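Drunby Band Listings: README

Welcome, and thanks for stopping by! Drunby is a small collection of band and artist entries, put together for people who like to tinker with music data in the evening (or at lunch, we don't judge). There are 204 entries in this release, mostly heavy, noisy or otherwise loud acts, with a handful of folk groups that crept in early on and have been left alone.

What's in an entry

Each one has a name, a home town, the year the group formed, past and present members, and a short note on the sound. Albums sit in a separate file called releases, joined on the band key. Live records and demos are marked as such. Split singles appear under both bands, so please watch for doubles when you add things up.
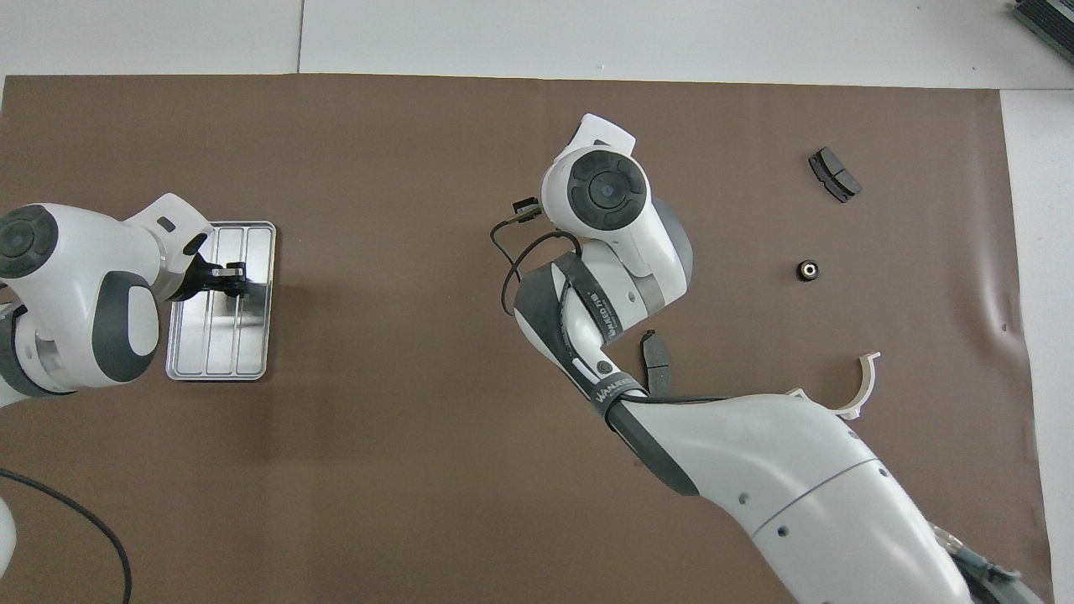
Metal tray on brown paper, with two white arms.

Known trouble spots

Lineups are the messiest part by far. Evside broke up and got back together more than 2 times, and we store every stretch as its own row. Reisinger is both a band and a solo project, so the solo entry carries "(solo)" after the name. Hukudholm changed its spelling after the second album, and the older form is kept in the alias column so that searches still find it.

Genre tags are a matter of taste, of course, and you're very welcome to swap in your own. We allow up to 4 per band.
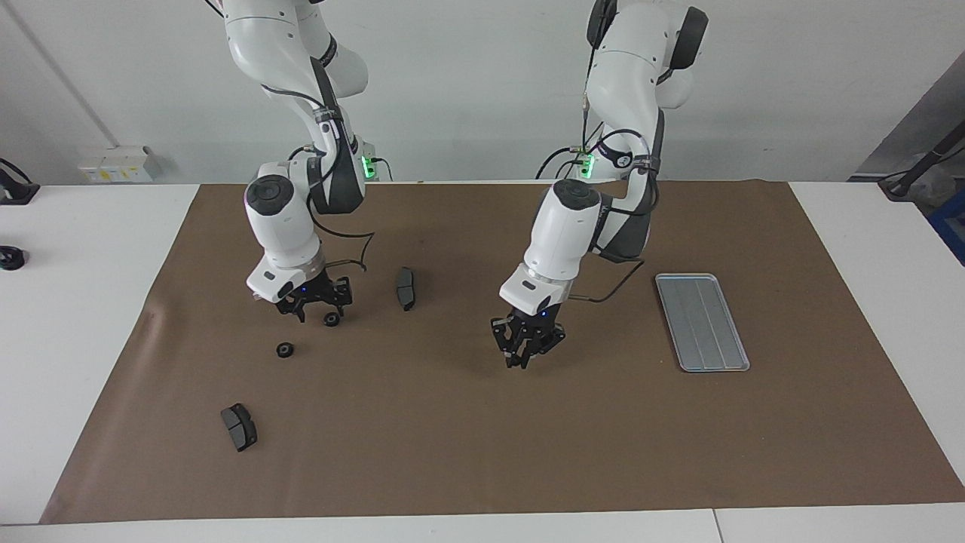
The two arms over the brown paper mat.

Updating

New entries go in each June. If you spot a wrong year or a missing drummer, send a note with a source (a record sleeve is lovely) and we'll gladly fix it. Files are plain text, tab separated, UTF-8.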